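Esta semana seguimos con la tarea de los vasos. Mi meta para septiembre son 1000 demostraciones, todas teleoperadas con los dos brazos.
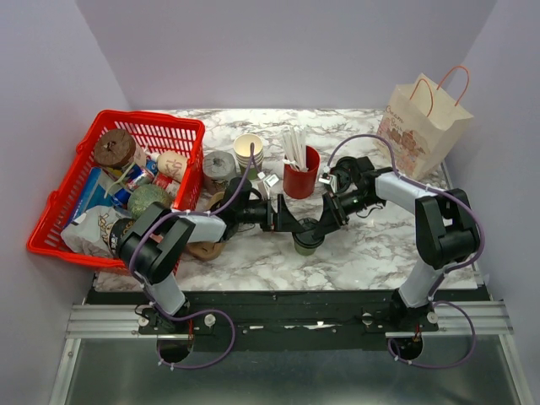

Yo pensaba que lo difícil sería mover los brazos, pero me cuesta más ser constante. Si dudo a mitad del camino, el modelo también aprende mi duda. Por eso Vendula me pidió repetir 25 episodios del viernes.

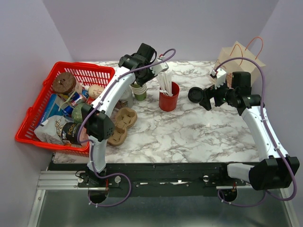 Ahora hago tandas cortas y descanso entre una y otra. También cambio la posición de las cosas cada tres episodios, y lo anoto en mi cuaderno. Narayanan prefiere una hoja de cálculo.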